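Use the Good Bowl

My aunt had a cabinet in her dining room that held a full set of dishes, and in the years I knew her I ate off them twice. The rest of the time we had the chipped plates from the kitchen shelf. When she moved into the apartment on Van Dusen Street, the set went to a cousin, who has a cabinet of his own. As far as I know it is still in there.

I think this is a bad way to own things, and I think most of us do it.

The usual argument for saving good dishes is that they will last longer. That's true. A plate that never leaves the shelf will outlive everybody in the house. But a plate is for eating from, and years on a shelf don't count for much. I would take ten years of suppers and one broken plate over a perfect stack that has to be dusted.

The second argument is about guests. We keep the nice things for company. I have never understood why the people who come over for three hours in November should get better dishes than the people who wash them. If anything it should go the other way. Guests are looking at each other and at the food. The person eating oatmeal alone at 6:30 in the morning has time to notice what it's in.

Elżbieta Czarnecka taught the evening pottery class I took in Zorside, and she had a rule about this. Anything you took home from her class had to be used within the week. She didn't care if it leaked a little or sat crooked. She said a pot that goes straight to a shelf teaches you nothing, and she was right about mine. One of my mugs was too heavy and had a handle that pinched. I found that out by the second cup of coffee, and the next one was better.

Money comes into it too, and I don't want to skip that. Some people save their good things because they could not replace them, and I won't tell anyone to be careless with something they worked for. But a lot of what gets saved isn't rare or costly. I have seen people put away an 18 dollar serving dish like it was a museum piece. Meanwhile they buy cheap plastic ones every couple of years, and those add up to more than the dish did.

I'll admit things break. I lost a blue platter last winter, one I had carried home from Wisska on my lap, and I was sore about it for days. My sister said that was what I got for serving meatloaf on it. Maybe so. But I can name a dozen meals that were on that platter, and I can't name one thing about the vase I have kept wrapped in newspaper through 2 moves. I had to go look in the box to remember what color it was.

So I have started emptying the cabinet. The glasses went first — they now hold tap water — and then the tablecloth, which already has a stain I can live with. The big bowls came last because they're hard to store anywhere else. They stay out now.

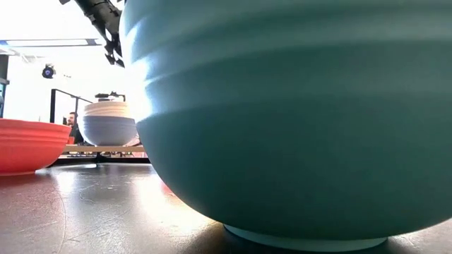 A big teal-green bowl, out on the table.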